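**Ticket:** Petition counter stuck, confirmation emails not turning up
**Site:** Clurkura petition pages
**Opened by:** me (page admin, Boateng Road crossing petition, Koltham)
**Opened:** 3/5/19
**Status:** mostly fixed, one bit still open

Hi! I'm keeping this all in one ticket because last time I had three going and got three different people (all lovely, all asking me for my browser version).

## What's going wrong

We've got a petition up for a proper crossing outside the school on Boateng Road. It was written by the older children, who did a much better job than I would have, and I'm only the adult with the login. We need 100 signatures before the council will put it on the agenda. The counter on our page says 64 and it's been saying 64 since the weekend, although I know for certain that people have signed since then, as I stood next to some of them at the gate while they did it on their phones.

What they see: they fill in the form, press Sign, get the green "Thank you, now check your email" page, and then no email comes. I told everyone to look in their junk folder. Two found it there. The rest have nothing.

What I see: the number doesn't move, and the signature list under My Petition matches the number, so it's not only the counter being slow.

I did have one odd thing like this back in October when we did the library petition, but it sorted itself overnight so I never reported it. Sorry, I probably should have.

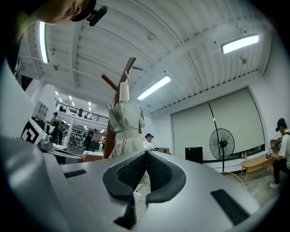 ## Things I tried before writing to you

- Signed out and back in. No change.
- Looked at the page on my phone, on the laptop and on my sister's tablet. Same number on all of them.
- Signed it myself using my work address, to see what would happen. Green page, no email. (Please delete that one if it ever turns up, I've already signed with my home one and I don't want anybody saying we cheated!)
- Made a test petition called "please ignore" and signed that with the same work address. The email arrived in under a minute. So the address is fine and it's something about our page.
- Switched the page from "Local" to "Open to all" and back again. I half expected this to break everything, but no, exactly the same as before.

## First reply from support

Melquiades Palacios picked this up and asked me whether I'd edited the petition text after it went live. Yes, I had. One of the children spotted that we'd spelt "pedestrian" wrong in the second paragraph, so I fixed it, and while I was in there I also changed the thank-you message to something friendlier.

He said changing the petition text is fine, but the thank-you message is where the confirmation link lives, and did I still have the bit in curly brackets? I did not. I'd deleted it, thinking it was a leftover from the template. Oh dear.

So that's the first cause. The emails were being sent out with no link in them, and the mail service behind it (it's called Ploltuvora, I'd never heard of it) was holding back most of them as suspicious, which I suppose is fair enough. The two people who found theirs in junk went and checked again for me, and sure enough, friendly message from the children, no link anywhere.

**What I did:** Edit petition > Messages > Thank-you > Restore default. Then I added our friendly sentence back in above the curly bracket bit and left the rest well alone.

**Result:** signed with my mum's address (with my mum sitting there, she's all for the crossing) and the email came straight away. She clicked it and the counter went up by one. I may have cheered.

## The people who'd already tried

My next question was what happens to everyone who signed during the broken days. Melquiades said their details are kept as "unconfirmed" and can be sent a fresh email, but only from his end, and only once each. I asked him to wait until I'd warned people it was coming, because quite a few of them were fed up by then and would have binned it.

Esperanza Nakamura, who runs the parents' group page, put a note up that evening. I'm pasting it in case it's useful to anyone else with the same trouble:

> If you signed the crossing petition and never got an email, you'll get one tomorrow from Clurkura. Please press the link in it, otherwise your name won't count. You don't need to sign again. If you DO sign again it'll tell you you've already signed, and then you'll be cross with me.

He sent them the next morning. By teatime we were well past where we'd been stuck and still going up.
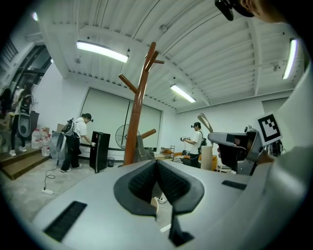
*Grey grippers, with the square black-and-white marker over on the right.*

## Second problem (still open)

With the emails working I started hearing from families where one parent had signed and the other couldn't. They share an email address, and the form says "This address has already been used". I'd guess it's 4 households so far, though people don't always mention it.

The older children can't sign either, for much the same reason. Most of them haven't got an address of their own, so they put in a parent's and get turned away. They're really quite put out about this, as it's their petition, and one of them asked me why the people who walk to school every day are the ones who don't get a say. I didn't have a good answer for her.

Melquiades checked, and one name per address is how it's meant to work. I do understand why. He suggested a paper sheet alongside, and says there's a box in the settings for adding paper signatures to the online total. I've found the box (Settings > Totals > Offline names) but it's greyed out for me.

Things I've tried on that:

1. Saved the page and reloaded. Still grey.
2. Set the page to "Local", as the help text says offline names only work on local petitions. Still grey, and it was on "Local" already.
3. Asked Esperanza to try from her login. She's only a helper on the page and can't see the Totals section at all.

Melquiades thinks it needs the council's contact details filled in first, as the paper names get sent there along with the rest. I've emailed the council office to ask which address they want used. No reply yet.

**Update:** the council office has sent an address, I've put it in, and the box has gone from grey to a sort of paler grey. I can click in it now but it won't let me save – "Missing field: ward". Is that our ward or the school's? They're different ones, the boundary goes straight down Boateng Road. Leaving this open until I hear back.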